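Choosing a Tabletop for the Study
12/01/2023

The replacement of the work table in our study was completed in November, after a longer search than had been planned. The previous table had a painted top that showed every mark, and it was decided that the new one should have a pale wood surface with a visible grain. Samples were requested from Ditwood and from Yordanov, and the Ditwood top was selected. It measures 171 centimeters in length and fits the wall beneath the window.

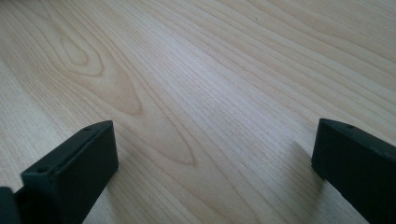 Hyun-seo Cheon

The pattern of the grain was the deciding factor. Long, rounded loops stand in one part of the surface, and fine straight lines run diagonally over much of the rest. The color is close to cream, with darker honey tones along the loops - a quieter effect than the Yordanov sample, which was distinctly orange.

Boris Babić assisted with the assembly and recommended felt pads under the lamp and the printer. His advice has been followed. The surface is to be dusted with a dry cloth each week, and cups are to be placed on coasters without exception. The old table remains available to any reader who is able to collect it.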